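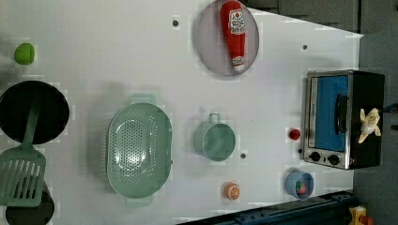

We crossed into Moltutdale on the Wednesday with two ponies, one cart and a very wet dog, and I've been trying to find time to write about it ever since. The plan was to walk the old drove road as far as Guerra, sleep wherever people would have us and pay our way by mending things. Daiane Brito is the one who can mend things. I hold the torch. We've got better at living out of a cart than I expected, but the cooking kit is still a sore point - I want a proper colander, a big oval one in that soft sage green, and a slotted spatula to match, and Daiane says a pony shouldn't have to pull my colour scheme up a hill.

She has a point about the hill. It's 682 metres at the top and the track is all loose stone, so we unloaded half the cart and carried it up in two goes. Biscuit, the older pony, stood at the gate and watched us do it. I've never felt so judged by an animal!

On the far side we met Sebastião Pacheco, who has been on the road with his mules for longer than I've had a driving licence. He let us camp next to him by the river at Vultham and showed us how to tether on a long line without the whole thing turning into knitting (ours had turned into knitting twice that day). He's done 1019 kilometres since he set off in May. We've done 199 and I was feeling quite smug about it until then.

A few people have asked what it costs. Hay and feed come to around 60 a week, a bit less when there's good grass, and the rest is bread, onions and farrier money. Shoes are the big one. Biscuit needs a new front pair before Guerra, and the farrier can't come out until the weekend, so we're staying put by the river for now. The dog is delighted. He has found something dead and won't say where.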